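Start Werkstattbuch Material Rezepte Kontakt

Werkstattbuch, August, früher Nachmittag

Kleister und Leim für die Grarkeo-Schachteln, zweiter Anlauf

Eigentlich wollte ich heute nur schnell die Deckel vom letzten Stapel durchsehen und dann an die Gesangbücher gehen, aber wie das so ist: Ich habe den obersten Deckel in die Hand genommen, gegen das Fenster gehalten, und da war er wieder, der leichte Bauch in der langen Seite. Er ist wirklich nicht schlimm, ein Kunde würde ihn vermutlich gar nicht bemerken, aber wenn man die Schachtel schließt, klemmt der Deckel auf der einen Seite und schlabbert auf der anderen, und das ärgert mich. Also doch noch einmal alles von vorn, mit einer Tasse Kaffee und viel gutem Willen.

Zum Bezug: Wir sind bei dem Blau geblieben, das Žofie Kratochvíl im Frühjahr ausgesucht hat, ein kräftiges Königsblau, das zu den Würfeln passt. Ich war erst für etwas Gedeckteres, muss aber zugeben, dass sie recht hatte. Für das Titelschild nehmen wir das gelbliche Weiß der Augen auf. 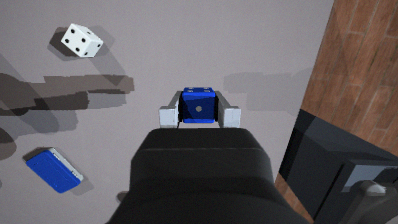
– 216 –

Das Papier von Šimek ist wunderbar, nur eben durstig. Es dehnt sich quer zur Laufrichtung, sobald der Kleister einzieht, und beim Trocknen zieht es die Pappe mit. Beim ersten Anlauf hatte ich reinen Weizenkleister genommen, den ich so gern habe, weil man damit in aller Ruhe schieben und korrigieren kann. Jetzt habe ich vier Mischungen angesetzt, vom reinen Kleister bis zum reinen Leim, und mit jeder ein paar Deckel bezogen. Der reine Leim zieht so schnell an, dass mir an der Ecke gleich eine Falte stehen geblieben ist (selbst schuld, ich hatte das Falzbein drüben liegen lassen). Am schönsten arbeitet sich die dritte Mischung, mit etwas mehr Leim als Kleister, dünn aufgestrichen und gleich angelegt.

Wichtiger war aber wohl das Kaschieren von innen. Bisher hatten wir innen gar nichts, nur die nackte Graupappe, und die hat dem Bezug natürlich nichts entgegenzusetzen. Mit einem einfachen hellen Papier auf der Innenseite, in derselben Laufrichtung wie außen, liegt der Deckel nach der Nacht unter dem Brett fast plan. Fast – eine kleine Welle am Daumenausschnitt bleibt, mit der kann ich leben. 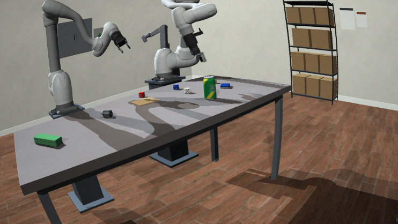

Werkstatt Flilcombe · Abteilung Kartonage und Einband

Für die Auflage heißt das: Von den über 300 Schachteln sind 104 Deckel fertig bezogen, aber ohne Innenpapier. Die möchte ich nicht wegwerfen, dafür steckt zu viel Arbeit darin. Mein Vorschlag wäre, sie nachträglich zu kaschieren und länger als sonst im Stockpresser zu lassen. Bitte nicht an die Heizung stellen, auch nicht nur kurz!

Die Unterteile machen übrigens keinen Ärger, die stehen alle schön im Winkel.

Offen ist noch das Titelschild. Gudska hat die Prägeplatte zurückgeschickt, das G ist jetzt sauber, aber auf dem glatten Karton gefällt mir die Folie nicht, sie sieht gleich nach Pralinen aus. Žofie will eine Blindprägung probieren. Ich lege ihr Reste vom Bezug in die zweite Schublade.

Kleister für morgen ist angerührt und steht abgedeckt im kühlen Gang. Pinsel auswaschen nicht vergessen.

Zuletzt im Werkstattbuch
Laufrichtung bestimmen ohne Reißprobe
Gesangbücher: Gelenke verstärken
Bestellung Graupappe, Nachtrag
Das alte Falzbein neu schleifen

Kontakt: Werkstatt Flilcombe, Kartonage und Einband | © Werkstatt Flilcombe | Nach oben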